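Housekeeping & Accommodation > Course Handouts
Print this page | E-mail this page

Unit 4 – Bed linen, M. Subramaniam

Thread count – threads per square inch, warp plus weft. Over 500 usually means plied yarn counted twice. Dont pay for it.
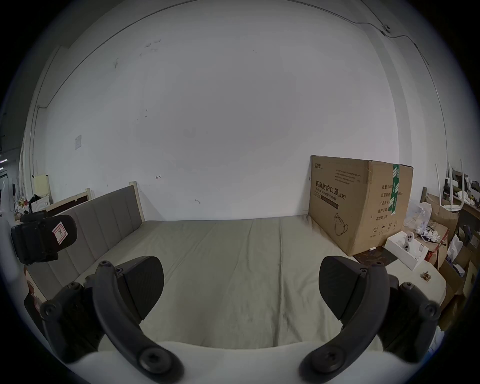

Percale = plain weave, crisp. Sateen = floats on top, softer, snags more. Know both for the test.

Duvets: tog is warmth, not weight. Summer 4 or so, see Tiltov notes.

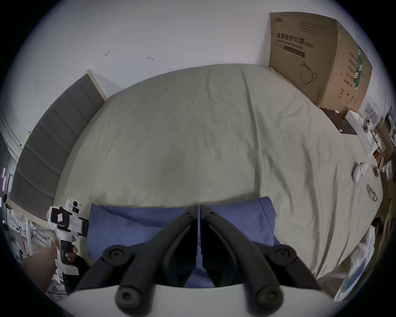

Fig. 2. Duvet on bed, upholstered headboard.

Read ch. 2 – laundering – befor next class.

Contact | © Brokdale | Back to top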